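Packing Liquid Detergent Bottles So They Don't Leak All Over the Box

Posted April 11, 2023

Quick one, got a pile of orders to get through. People keep asking how I bundle laundry detergent for shipping, so here it is start to finish. Works for dish soap and softener too.

What you need:
Plastic wrap or sheet, the thicker crinkly kind
Packing tape, 2 inch
A box with tight corners (I get mine from Karkside)
Paper towels
Scrap cardboard

Step 1. Clear a table. A real one, waist height. Did 544 bottles on the floor one June and my back still remembers.

Step 2. Check every cap. Twist, then tip the bottle over the sink and wait. Any drip, set it aside. Wipe the neck even if it looks clean.

Step 3. Tape over the cap. One strip over the top and down both sides, then one around. Press it down with your thumb. Skip this on bottles with a factory seal.

Step 4. Make the sheet. If your pieces are too small, tape a couple together before any bottles go near it – I cut mine 21 inches long, which suits the mid-size bottles. Lay it flat, then bring the bottles over and lay them on thier sides. Don't worry about neat yet.
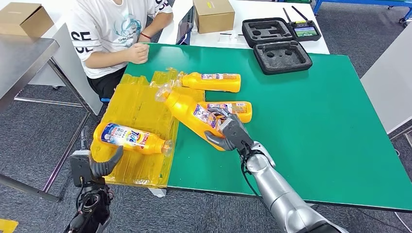 One reader wrote in that she always stands hers upright and has never had a leak, and that laying them down is asking for trouble. She also wants to know why I don't just bag each one. Fair points. For the finished box I agree, upright is better if the box is tall enough. For wrapping, flat is quicker. And bags are fine, I run out of them is all.

Step 5. Line them up head to tail. Cap of one next to the base of the next. Fat end, thin end, fat end. Takes up less room and the bundle doesn't slide into a fan shape when you pick it up.

Step 6. Roll. Fold the near edge of the sheet over first, pull it snug, keep going. Tape the seam the whole length, not just the middle. Tuck the ends in and tape those too. 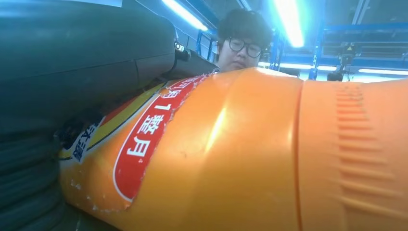

Step 7. Big bottles go on their own. Wrap once, turn, wrap again, cardboard collar around the shoulder. Don't squeeze the sides when you lift, get a hand underneath.

Step 8. Box it. Cardboard on the bottom, heavy ones first, small ones in the gaps, paper towels stuffed in anywhere that rattles. I stop at nearly 50 pounds and start a second box. Shake it. If you hear anything move, open it back up and add more.

Step 9. Arrows on all four sides, tape the bottom twice.

Tape: I use Ticona, the Rallach stuff splits when its cold in the garage. Ullik is OK in a pinch.

Will add a bit on refill pouches when I get a minute – those need a diferent box.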